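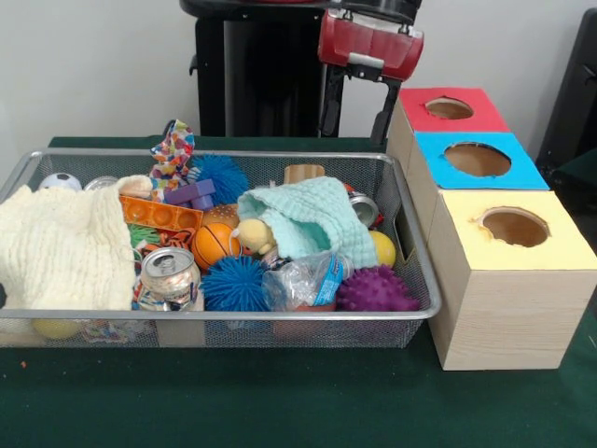 May
Zoila Agudelo

3.2 Mixed-material loads

Household sorting tasks are usually studied with rigid goods of one kind, and storage times taken from such work carry over poorly to the family home. The Irkside inventory lists 656 articles from playrooms and kitchens, graded by stiffness and by how far each hides its neighbours. Knitted cloth scored highest on the second measure. In the load of Figure 1 a cream blanket lies over much of the left half of the mesh tray and hangs across the front rim, so that a football behind it shows only in part; a mint-green cloth covers much of the right. Spiky rubber balls were graded separately from smooth ones, as their tendrils catch in open weaves.

Figure 1. Mixed load in a wire-mesh tray, with stepped wooden boxes to the right.

Each load was sorted 20 times. Crushed drink cans were entered as recyclables whatever their shape, following Amarasinghe. Articles lying wholly under cloth were left out of the first count and entered in the second, once the cloth had been lifted.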